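The Clemmont Rib Rack and Rub Kit from Trodavex

Low, slow and a whole lot easier on the cook

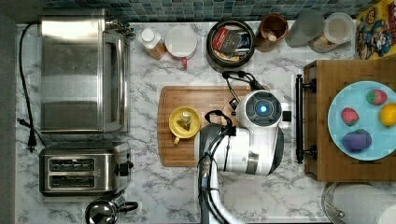
We have been selling smoking gear at the Mancuso store for 19 years, and if there is one thing folks come back in to talk about, it's ribs. They run out of room! You buy three nice racks, you get home, and there's only space on the grate to lay one of them flat. The Clemmont stands them up on edge instead, so the smoke gets around both sides and you can feed the whole porch in one go.

The rack is heavy-gauge stainless steel with 12 slots, wide enough for a meaty St. Louis cut (baby backs can go in every slot, spare ribs do better in every other one). It's fine up to 500 degrees, and the handles fold down so you can still close the lid on a smaller kettle grill. We've had ours out back since January and it has been through an awful lot of brisket too, though that's a story for another page.

In the box:
Clemmont rib rack
Drip tray
3 tins of Skeker rub: Sweet Hickory, Black Pepper and Hot Orchard
Recipe card with our store rub-and-rest method

Go easy with the Hot Orchard the first time around. It builds as it cooks, and we like it best mixed half and half with the Sweet Hickory.

Cleaning up: the rack and tray are both dishwasher safe, but a soak in hot, soapy water right after supper does most of the work for you. Please skip the steel wool.

Refill tins are sold one at a time. Store pickup orders placed before noon are ready the same afternoon at the Mancuso counter.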